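Clemby Community Help > Technology > Home and Kitchen

Is the robot kitchen demo at the Birnton open day worth the drive?

Asked in October. 3 answers. 514 views.

My sister wants us to go to the open day at the Birnton works, where Catinness shows off its kitchen helper robot. It's 80 miles each way for us. The flyer says the robot "clears, sorts and puts away in a real family kitchen" and that visitors can watch it work. I've been burned by this sort of thing before. Last time it was a window cleaning gadget and we mostly watched a man hold a remote. Does the thing really do kitchen work in front of you, or is it a video and a sales talk? Also, is there parking?

Answer 1
14 people found this helpful

Went to the morning session. Parking is fine, big gravel lot, follow the signs for Borkowska next door and turn in after their gate.

As for "real family kitchen", no. What I saw was a kitchen on a computer. There is a big screen, and the robot on it is computer drawn too. The staff called it a simulation and didn't try to hide that, but the flyer sure doesn't say it. There was one physical arm in the lobby behind a rope and it was switched off the whole time I was there.

They ran the putting away job over and over. I stayed 75 minutes. In that time I saw it finish the job a few times and miss more often than that, and each time it missed they hit reset and the kitchen went back to how it started. Handy! My kitchen doesn't have that button. I asked how many practice runs it had done before the open day and was told 3784. I asked how many of those worked and was told that would be in the handout. It isn't in the handout.

To be fair, the young woman at the desk answered everything else straight. She said practicing on a computer first is cheaper than breaking plates, and I believe that. I just wouldn't drive 80 miles to see it.

This one is from the handout, for anyone who wants to know what sort of thing they put up on the screen:
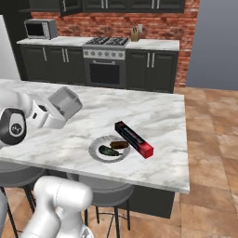 Simulated kitchen with the robot's arm at left, food on a plate on the island.

It's a nicer kitchen than mine, I'll give them that. Marble and brick, and hardly anything on the island. Try it with mail, a lunch box and yesterday's pans on the counter and then I'll be interested.

Answer 2
3 people found this helpful

I think the person above is a little hard on them. My kids liked it and the talk after lunch is better than the screen part, the guy explains why grabbing soft stuff is difficult. But yes if you are expecting a robot to walk up and do your dishes you will be let down. Bring a sandwich, the snack table was coffee and not much else.

Answer 3
0 people found this helpful

is this the same place that had the lawn mower thing two years ago? that one got stuck on a hose

Comment from the asker: Thanks. We're going to skip it – my sister is welcome to go by herself. If anybody sees the real arm switched on, please post here.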